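Week 9 – Household waste and who pays for it
Notes for Intro to Local Public Finance, N. Onyshchenko

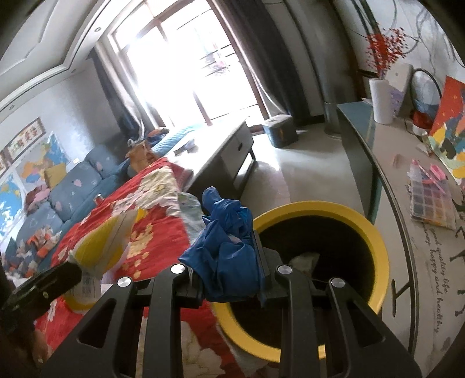
Blue plastic bag, crumpled, over a yellow-rimmed trash bin.

Read before Sat 26 March (make-up session, same room). Prajapati chapter on user fees, skip the appendix. The Fekar case is short, do it last.

Where we left off: public goods vs. private goods that a town happens to provide. Trash pickup is the awkward one. You can exclude people (just don't stop at their house) but you don't really want to, as the trash ends up somewhere anyhow.

1. Flat fee vs. pay per bag

Flat fee – everyone pays the same, usually buried in property tax or the water bill. Marginal price of one more bag = zero. Most households couldn't tell you what they pay.

Pay per bag (also "unit pricing", "pay as you throw", same thing). Three common setups:
– special printed bags sold at stores, price of the bag includes pickup
– stickers or tags you put on any bag
– subscribe to a can size, bigger can costs more

Can size is the weakest of the three. Once you have the big can there is no reason to leave it half full. People stomp on it too. Text calls this compaction, weight drops less than volume does. Keep that in mind for problem 2.

Draw the graph yourselves: demand for disposal slopes down, flat fee puts you out where it hits the axis. Social marginal cost is a horizontal line above zero. Triangle between is the deadweight loss. I drew it with the triangle on the wrong side last year and half the exams had it on the wrong side.

2. Worked numbers – Tremier (town in the case, small, one hauler)

Flat system: $15 a month per household, any number of bags.
New system: bags at $2 each, no monthly fee.

Household A puts out one bag a week. Call it four a month. Pays $8. Better off by $7.
Household B puts out nine a month. Pays $18. Worse off by $3, if they change nothing.

Break-even: 15 / 2 = 7.5 bags a month. Show this step. Points off if you jump to the answer.

Now suppose B cuts down to seven. Pays $14. Looks like B gained a dollar – but B also gave something up (time sorting, hassel of a compost pile, whatever). Consumer surplus, so don't just compare the bills. This is the mistake everybody makes.

Revenue side: hauler's costs are mostly fixed. Truck, driver, route. Fewer bags does not mean a cheaper truck. So the per bag price has to cover fixed cost on a shrinking number of bags. Lots of towns end up with a two-part fee: small base charge + per bag. Know why. Same logic as the water bill in week 6.

3. Where does the missing trash go

Four places:
– recycling (went up in the Tremier case, some of it contaminated)
– compost
– never bought in the first place. Smaller than people hope
– dumped. Behind stores, at work, in the park cans

Dumping is hard to measure. Surveys understate it for obvious reasons. Fekar counted bags at roadside pullouts in March before the change and the following March – 72 before, 98 after. What's wrong with using this as proof? One site list, one month, no comparison town, weather. Bring two more objections to class.

4. Fairness

Per bag fees take a bigger share of a small income. Large families hit hardest, also anyone with diapers or medical supplies. Fixes: some free bags per household, a credit on the bill, discounted bags for low-income accounts. Each one weakens the price signal a bit, free bags least so if most people are already over the free amount. Think about why. Hint, what is the price of the last bag.

Apartments – big gap in most of these programs. Shared dumpster, landlord pays. No price signal reaches the tenant at all. Zollano paper covers this, optional but good, esp. the section on lease terms.

Problems (hand in, on paper)

1. Redo the Tremier break-even with a $5 base charge and $1.25 bags.
2. Town charges by can size. Weight collected falls less than volume. Explain in a paragraph why, and say which one matters for landfill cost.
3. Free allowance of four bags a month, $2 after. Draw the budget line for a household. Label the kink.
4. Use the two Fekar counts. What would you need to beleive for the whole increase to be caused by the fee?

Midterms are graded, median 72, top 92. Pick up yours from the box outside my door. Question 5 was thrown out so check your total.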